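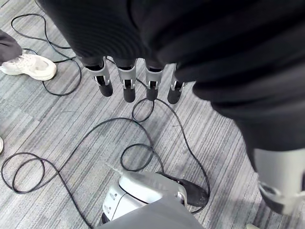
Unit 4 handout: Looking after the four-finger hand
Robot Systems Maintenance, section 2
Instructor: Cledwyn Powell
Revised 2025-10-11

Read this before you touch the Mustow cell. The manual that came with the hand is 90 pages long and I would trust maybe a third of it. It was written by people who had a clean bench, a new hand and no students.

4.1 What the manual claims

The Mustow manual says the hand is "service-free under normal use." Ask yourselves what normal use is. Ours had logged 2,283 hours when we took it over from the Saavedra lab, and the log doesn't say what it was doing in any of them. The counter counts powered time. A hand that sat switched on all weekend doing nothing gets the same number as one that spent the weekend picking up bolts, so don't plan your service by the counter.

4.2 The cover

The fabric cover keeps lint and dust out of the palm and wrist. It also keeps you from seeing the palm and wrist. Fingers hanging straight below the hem look fine and tell you very little about the joints above it.

Take the cover off for every inspection, all the way off. Folding it back "just to peek" is how the February group pinched a sleeve in the wrist and then spent two lab periods blaming the controller.

4.3 Cables

Most faults I have been shown as motor faults were cable faults. Thin cable on a floor gets stepped on, and a loop that gets stepped on often enough will fail inside the jacket where you can't see it.

Before power-up:
Trace each cable by hand from one end to the other. By hand, not by eye.
Lift every loop clear of where feet go. If a loop won't lift, find out what it's under.
Check that nothing hanging near the fingers can be hooked when they close.
Unplug and reseat both end connectors. Listen for the click.

The Marnum cable kit promises to end tangles. We bought one. We still have tangles, and now they have colored clips on them.

4.4 Fingers and pads

With power off and the lockout tag on, move each finger through its range. You want the same drag all the way. A gritty spot means the joint needs cleaning, and no, the self-test won't find it. The self-test checks that the motor moved. It has no opinion about how the finger felt.

Press each fingertip pad with your thumb and try to roll it. If it shifts, change it. Check the bracket screws with the small driver, and stop when they're snug. Two of the stripped screws in the parts drawer came from people making sure.

4.5 Calibration

Run it after any pad change. The Trasemetti software will give you a score out of 100 with a green check mark. I have seen it give a green check to a hand with a finger visibly out of line, so write down the raw joint offsets as well and compare them with the last sheet. If one has moved and you can't say why, go back to 4.3.

For next time

Bring a completed inspection sheet, all 32 lines filled in. "OK" is not an entry. Write what you checked and how you checked it. Sheets with every line in the same handwriting and the same ink go back to the team that turned them in.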